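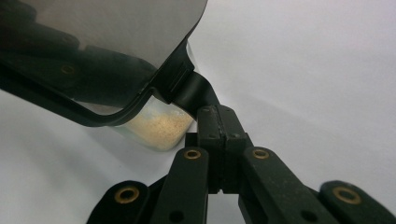 So I finally sat through the new cut of Undum, all of it, with 15 people in a theater that seats 300. I loved the slow first hour (the ferry stuff!) and could have done without the narration, which wasn't in the print they showed in August.
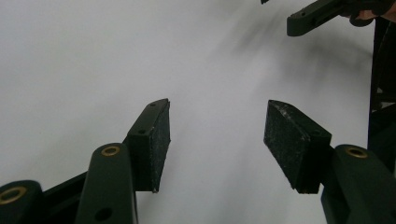
One reader wrote in to say the narration is the only reason the ending lands, and that I should give it a second try before I complain again. Fair enough, I probably will.

Casesance has it for one more week, late shows only. After that it's the Kaltalton double bill, and I've already got my ticket. 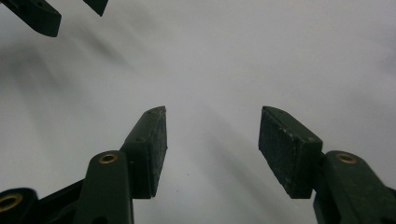
Mathur
Dec 2, 2021

Oh, and keep the soundtrack tips coming, I'm still hunting for the record!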